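Vonow Trousers: folding and laying-out set

README, version of 2014-02-21

Vonow is a small set of notes and pictures on handling one kind of garment: long trousers in dark cloth, laid out flat before folding. It is the second part of the Skitby clothing notes. The first part, Pirihi, covered shirts and is kept separately.

Contents

The set has 562 entries. Of these, 229 deal with laying out, 136 with folding in half along the legs, and the rest with finished stacks. Each entry has a short text note and at least one picture. Entries are numbered in the order they were added, so neighbouring numbers may show different garments.

How garments are laid out

Trousers go down on a flat, padded or sheeted surface with the legs side by side. They need not be square to the surface. The fly may be left open - the notes say so in the "closure" field. Pockets are not turned out. Creases are left in at this stage and smoothed only at the folding stage.

Dark cloth is the hardest to note well. Seams and folds are close in tone to the rest of the fabric, and the metal parts at the waist are often the easiest thing to find. In the very dark green-black pair there is a round button between two tabs, each tab with a small stud.

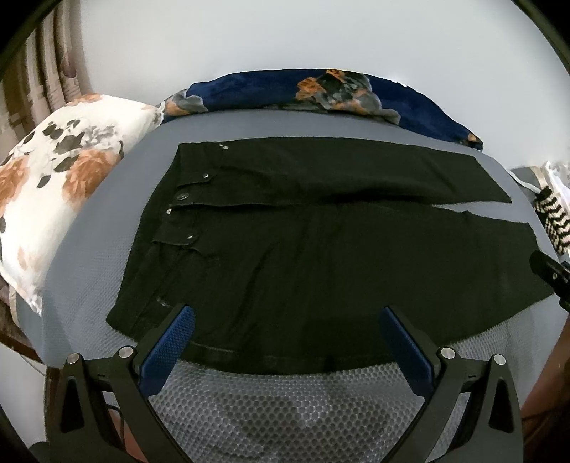
Ninus asked whether the closure field should also record the tabs, as a tab left loose can catch under the waistband when the legs are brought together. The field now takes "button", "tab" or both. Entries made before November have "button" only and have not been gone through again.

Fields

garment: always "trousers" in this part
colour: free text, as the writer saw it
closure: open, closed or not clear, then the parts noted
legs: apart, touching or overlapping
creases: none, few or many

For "legs", use the state nearest the waist. A pair can overlap at the top and still have a long gap lower down, and this is entered as overlapping. Put the gap in the text note.
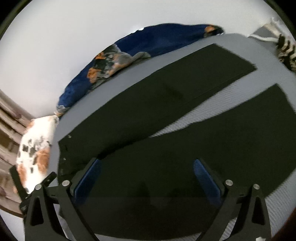 Dark olive-black trousers on a grey sheet, legs apart towards the hems.

Known problems

Colour names are not consistent. "Black", "green-black" and "olive" have all been used for very dark cloth, so do not sort by this field. In 10 entries the creases field is blank.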